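Search products
Search
Go

Bretach Beer Tap Cooler, 2-line

Under-counter dry cooler for beer gardens, taverns and small restaurants. Serves two lines from one compressor and holds a steady pour through 8 hours of service. Net weight is 55 lb. Drip tray sold separately.
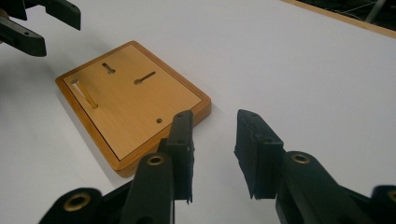
Square board with slots and a wooden peg.

Supplied with power cord and hose fittings. Leave a clear gap behind the rear vent. Clean lines before first use.

Price: $182 per month on lease.

Related items
Vulto Keg Coupler
Bitex Glass Rinser
Xu Bar Mat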